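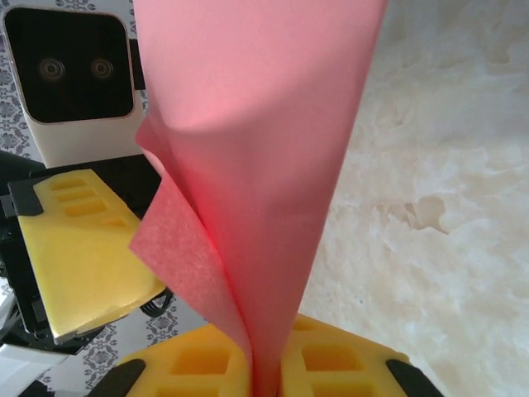
Please stop telling families to laminate the newspaper notice, Lurdes Bragança wrote to the Aguiar Funeral Home in March, for my father's was sealed in plastic and the print has been turning brown inside it ever since. Her letter is the reason this page has been revised. Earlier printings of our household leaflet did recommend lamination, and the advice has been withdrawn.

## Newspaper notices

Newsprint is made to last a day or two. It yellows in light and becomes brittle, and anything stored against it may stain. Heat lamination cannot easily be undone, and it does not stop the paper from aging.

- Buy several copies of the paper on the day the notice appears. Back issues are often hard to obtain later.
- Cut the notice with a generous margin and keep the strip that carries the name of the newspaper and the page number. If that strip is missing, write both in soft pencil on a separate slip.
- Make a photocopy on acid-free paper at once. For most families the photocopy is the one to handle, frame, and send to relatives. The clipping can stay in its folder.
- Store the clipping flat and unfolded in a clear polyester sleeve, with a sheet of acid-free paper behind it. Soft vinyl sleeves of the kind sold for school binders should be avoided.
- Do not use household tape, even on a tear. Lay the torn edges together in the sleeve and leave them.

If the notice appeared only online, print it and save a copy of the page as well. Notices are sometimes moved or removed when a newspaper changes its website.

## Service programs and prayer cards

Set aside four clean programs before the service begins and give them to one person to take home. Programs left on chairs are usually creased or damp by the end of the day. Remove staples with a thin, blunt blade, bending the legs up first, as they will rust in time. Ribbons and tassels may be kept, but in a separate envelope; the dyes can run onto the card.

Programs printed on a home inkjet printer need particular care. The ink may smear at the touch of a wet finger, and it fades quickly on a refrigerator door or a windowsill.

## Condolence cards and letters

1. Open the mail at a table, with a pencil and a notebook at hand.
2. Write the sender's name and return address in the notebook before discarding any envelope. Many cards are signed with a first name only.
3. Note beside each name whether flowers, food, or a donation came with it. This list will be wanted when thank-you notes are written.
4. Remove rubber bands and paper clips. Rubber bands dry out and stick to paper.
5. Stand the cards upright in a box that they fill comfortably, or lay them flat in low stacks.

Not every card must be kept. Many families keep those with a written message and let the others go after the list has been made.

## Pressed flowers

Choose thin blooms and single petals. Lay them between two sheets of plain, uncoated paper, place the sheets inside a heavy book that is not valued, and change the paper after 3 days. Lilies and full roses hold too much water to press whole; take them apart first. Once dry, the petals should have an envelope of their own. Petals slipped between the pages of a guest book will mark it.

## Where to keep the box

An inside closet or a bedroom shelf is suitable. Attics become too hot, basements are often damp, and a cabinet over the stove collects grease. Label the box on the outside with the full name of the deceased and the year – family members a generation from now may not recognize a nickname.

Silica gel packets are not needed in a dry room. In a damp one they help only if they are replaced regularly, and it is better to move the box.

## Copies and questions

The leaflet version of this page is Household Sheet 374. It may be collected without charge from the front office in Clornell, and it may be photocopied for the use of families, parishes, and clubs. Readers who hold the older printing are asked to cross out the paragraph on lamination.

Questions about paper and photographs may be directed to Tobias Boateng, extension 477. Requests for extra service programs should go to the front office – please give the name exactly as it appeared on the program. We keep the printing file for every service and can usually supply more.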